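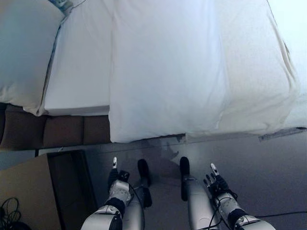
Washing White Bedding Without Graying It

Wash whites alone. One dark sock is enough to dull a sheet. Shake out each piece, close the buttons on the duvet cover and set the water to 60 degrees Celsius if the care label allows it.

Step 1. Treat stains first
Rub a little dish soap into the spot and leave it for two minutes.

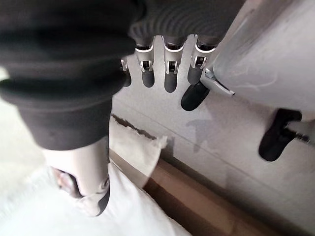 Step 2. Load the drum
Fill it to almost 3/4 and no more - sheets need room to turn. Skip the fabric softener.

Step 3. Dry and put back
Hang sheets by the hem, or tumble on low. Pull the sheet over the mattress and smooth it from the middle out.
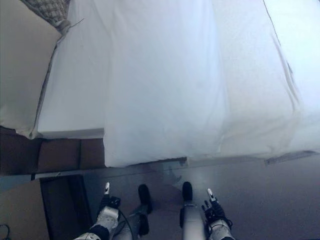

White sheet over the mattress.

Pillows can go in the wash every three months. Check the label for down. 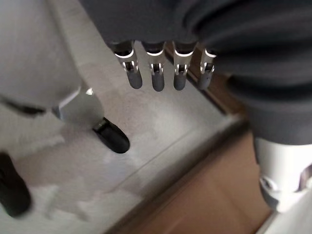
Ranulham, 26 Oct 2022

Update: a reader asked about hard water. Add half a cup of washing soda to the drum before the sheets go in.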